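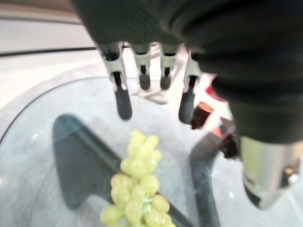
Wellow Suet Feeder, Double Cake

Holds two standard suet cakes side by side. Long tail board at the bottom so woodpeckers and flickers can brace against it. Green powder coat cage, cedar roof, chain included. Roof slides up to fill, no tools.

Ships from Nandport, usually next day. Orders over $35 ship free. Not to Alaska or Hawaii yet, sorry.

Fits: Ormsby cakes, most store brands. Will NOT fit the big 3 lb blocks, get the Clalovden cage for those.

Hanging it: 5 ft up or higher, near a trunk if you can. Squirrels will find it. Hot pepper suet helps some. In real heat use the no-melt kind, regular goes rancid fast and makes a mess of feathers.

Cleaning: hot water and a stiff brush evry couple weeks. Let it dry all the way before you refill.

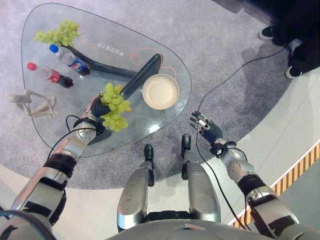

Reviews (62)

"Downy pair on it the second morning, red-bellied by the weekend. Wish the chain was longer." Kylie Harawira

"Roof was a little tight at first, loosend up after a few fills."

Back in stock October. Limit four per order. Replacement chains and tail boards sold seperately, see Parts.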